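Home Openings Locations Benefits Contact

Garment Care Assistant, part-time
Lelivo – Flirside workroom
Last updated: February 9, 2021

Lelivo cleans and mends knitwear for customers who send it in by mail. We are hiring one assistant for our Flirside workroom, 40 minutes by bus from Zurkavport. The job is 20 hours a week, mornings only. Training is paid at the full rate.

You will open incoming parcels, check each piece against its order slip, write down holes and stains, and sort everything by fiber. Delicate knits go into mesh bags before washing.
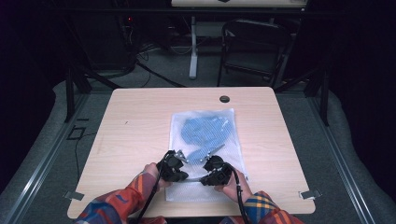
What the work involves

Most of the morning is spent standing. You will hand wash wool and cashmere, block sweaters to size, and do small repairs once you have been shown how. The team is nine people, and you will report to Kauko Niskanen, who runs the wash side.

Finished pieces are folded, bagged and matched to their return labels. Mail pickup is at 1 p.m., so the last hour can be busy.

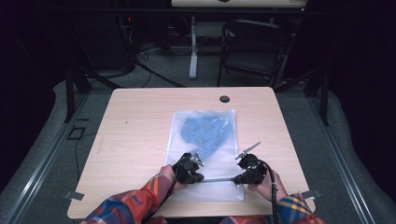 Saturday shifts come up about once a month and are traded by agreement. August is our slow month and a good time to take vacation.

What we ask for

- Careful handwriting and good eyesight for small damage (glasses are fine)
- Able to lift a full basket of wet laundry
- Basic sewing by hand, or willing to learn
- No allergy to wool or lanolin

Experience in a dry cleaner or alterations shop helps but is not required.

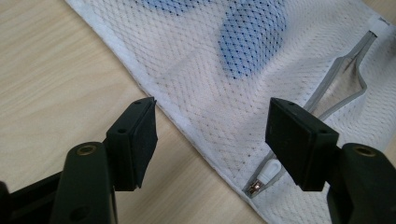

We do not use scented products in the workroom and ask staff to leave perfume at home. Aprons and gloves are provided.

How to apply

Send a short letter and a list of past jobs to Shivam Rastogi, Lelivo, Box 403, Flirside. Quote job number 3288. Interviews last half an hour and include a short mending test.

Recent openings
Delivery Driver – Zurkavport
Repair Bench Lead – Flirside
Customer Mail Clerk – Upadhyay Street office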